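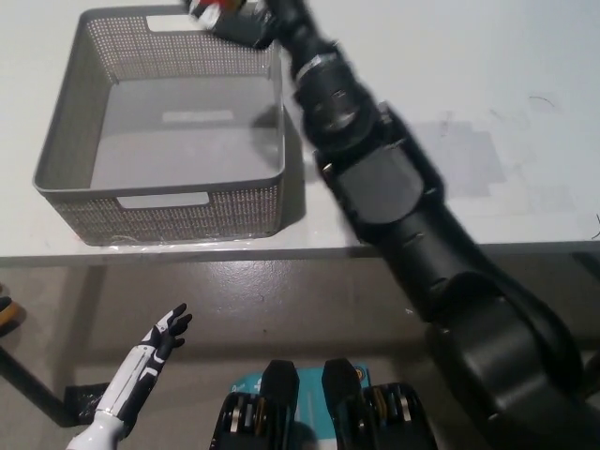

Tuesday, July 12, 2022

Market server notes, Sumine build

Great day on the auction house! Keabetswe's new listing queue went onto the test realm before lunch and we finally got to hammer it properly. I loaded 500 fake sell orders for Nemier shards, all priced the same, and let the bots buy at will. Under the old code the cheapest stack would get sold twice whenever two buyers clicked in the same tick, and one of them ended up with a refund in the mail and no shards. With the queue in place: 94 collisions, no double sales. I ran the log checker again with the strict flag and got the same answer.

The trick (Keabetswe's, not mine) is that a click only reserves the stack, and the gold moves on the next tick. It adds a tiny delay for the buyer. I sat there buying junk for ages trying to feel it and couldn't, though my connection to the test realm is very good and players on Wi-Fi may see it differently. To try with the lag simulator on.

Still broken: canceling a listing while it's reserved. The seller gets the item back AND the gold. I love this bug, it's the best money printer we've had since the fishing crates in May, but it has to go before anyone outside the team logs in. Quick fix is to gray out the cancel button during a reserve. Proper fix is on the server side, and I'd like us to do that one even if it takes longer, given how fast people find these things with a packet editor.

Listing fee. Genowefa wants it at 6 percent, paid up front and lost if the item doesn't sell. I had it at 2 and thought that was plenty, then she showed me her spreadsheet from the Wilczyńska realm and I have to say I'm mostly convinced. With a low fee people use the auction house as free storage – they list at silly prices, let it expire, list again – and the search pages fill up with swords nobody will ever buy. My worry is new characters, who don't have the gold to gamble on a first sale. Could we waive it below level 20 or so? Ask her what she thinks of a cap for cheap items instead.

Side note on Peta (the NPC trader): she still buys shards at the old fixed price, so she sets a floor under the whole market whether we like it or not. Left alone for this test. Want to run one with her shop closed and see where the price settles, I'm really curious about that one.

Next:
– cancel during reserve, server side (Keabetswe)
– rerun with lag on, same seed
– fee set to Genowefa's number on the test realm only
– Peta's shop closed, overnight run, logs in the usual folder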